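17th February

Traveller survey, alcohol and incident questions. Carrying on from the January pilot.

Second wave export came through from Wovow this morning. 1266 completed returns against a target of 2000. Response is poor among under-25s, as in the pilot, and they are the group the airport section was written for.

Cleaning: removed duplicates by respondent ID, then by matching outbound date plus destination. Left the partials in a separate file. Do not merge them until Rommel Manalastas has looked at the skip logic on Q14. Anyone answering "none" to drinks before boarding is still being shown Q15 (where bought), and a fair number fill it in anyway, so either Q14 is wrong for them or Q15 is.

Units are still a mess. UK respondents give pints, French respondents give "verres" or a clock time at which they started. Converted what I could with the Dizon table. It treats a glass of wine as one fixed size, fine at home, doubtful for an all-inclusive bar. Flagged those rows with a 7 in the quality column. Somebody please check the code list still says 7 and not 9.

Incidents: the wording "trouble with local police" catches everything from a parking notice to a night in a cell. Split it by hand on the free text for the first 100 records. Took 40 minutes, so the full file is feasible if two of us do it separately and compare. Categories used: fine, warning, detained, medical only, other. Lost passport went under other. I would move it out of the incident block altogether next time, as it inflates the total for both nationalities.

No nationality comparison from this wave yet. The British sample is mostly package holidays and the French sample is mostly self-drive within Europe. Weighting will not fix that. The draft heading in the Dredel summary ("Who behaves worst?") should come out before it circulates.

Tranora want the hotel staff interviews coded on the same scheme. Told them it does not fit - staff report by room or by party, our returns are by person. Will send an alternative sheet.

To do: Q14 routing, ask Wovow for the under-25 reminder dates, second coder for free text, find the missing French codebook page.

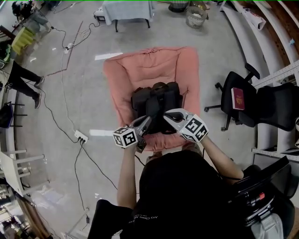

Black backpack and pink chair, both grippers closed on the bag.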